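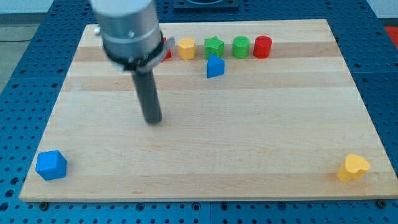

I'd been trying to get a chat with the singer from Rana since July, when I saw them play to 234 people in Cilow and cried through most of it (happy tears!). She rang me from the tour van, eating crisps.

"We wrote that whole record in six days," she told me. "Then we spent a year arguing over the running order."

Their next stop is Drirkaritz, a festival with room for 2000, and she's nervous. "I still feel sick before every show – properly sick. My mum says wear a cardigan, as if that helps."

I asked about awards. She laughed so loudly I had to move the phone. "We got nominated once and I wore my sister's shoes. Never again, my feet were ruined."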